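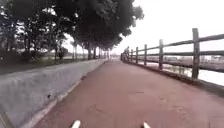 Figure 2.1 A straight red path between a low concrete wall and a fence. Where do its edges seem to meet?

Chapter 2
Lines That Run Away

Stand on any long, straight path and look ahead. The two sides are the same distance apart all the way along, yet they seem to rush together! Painters call the spot where they meet the vanishing point, and once you start looking for it you'll find it everywhere – in hallways, in rows of trees, along the old towpath at Bodcombe.

In this chapter you'll learn to draw that effect with a ruler and a soft pencil. Begin with Figure 2.2. Lay your ruler along the top of the wall, then along the line where the paving meets its base, and see how both point to nearly the same place. The fence on the right heads there too.
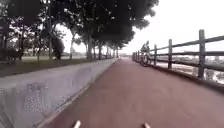

2.1 Finding the Horizon

Hold your pencil level in front of your eyes. Sit down and try it again – the horizon comes down with you!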